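7. Armazenamento e conservação de peças de reposição

7.1 Disposições gerais

A presente secção aplica-se a todas as peças de reposição fornecidas com o armário modular Meva, incluindo as adquiridas posteriormente através da Galang. O responsável pelo armazém deve assegurar que as instruções seguintes se encontram afixadas junto à zona de receção.

7.2 Preparação do armário

1. Instale o armário sobre pavimento nivelado, a uma distância mínima de 40 cm de qualquer fonte de calor.

2. Fixe o painel posterior à parede com os quatro parafusos incluídos no conjunto 107. Não utilize parafusos de outro comprimento.

3. Coloque as prateleiras a partir do nível inferior. Cada prateleira suporta uma carga máxima de 10 kg, distribuída de forma uniforme.

4. Aplique as etiquetas de localização no canto superior esquerdo de cada gaveta, com o código voltado para o exterior.

ATENÇÃO: Não abra mais de uma gaveta em simultâneo enquanto o painel posterior não estiver fixado. O armário pode tombar.

7.3 Receção e registo

1. Confira a guia de remessa antes de retirar as peças da embalagem.

2. Registe a referência, o lote e o mês de entrada na ficha modelo 986. As fichas incompletas são devolvidas ao serviço requisitante.

3. Separe os elementos de fixação por diâmetro e por tipo de cabeça. Os parafusos de cabeça embebida guardam-se em gaveta própria.

4. Mantenha as peças de borracha na embalagem original, ao abrigo da luz.

Nota: As peças devolvidas por clientes não podem ser arrumadas juntamente com peças novas, mesmo quando a embalagem se apresente intacta.

7.4 Verificação periódica

1. Efetue a contagem das gavetas à quarta-feira, antes da abertura do balcão.

2. Retire as peças com sinais de corrosão e comunique a ocorrência ao serviço técnico da Ollitbridge, ao cuidado de Janka Vaněk.

3. Examine as chapas e os suportes metálicos, confirmando que os furos roscados se encontram desobstruídos.
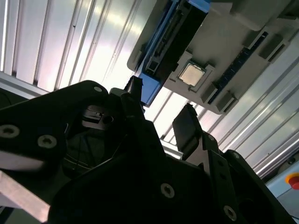 4. Assine a folha de verificação e arquive-a na pasta do armário.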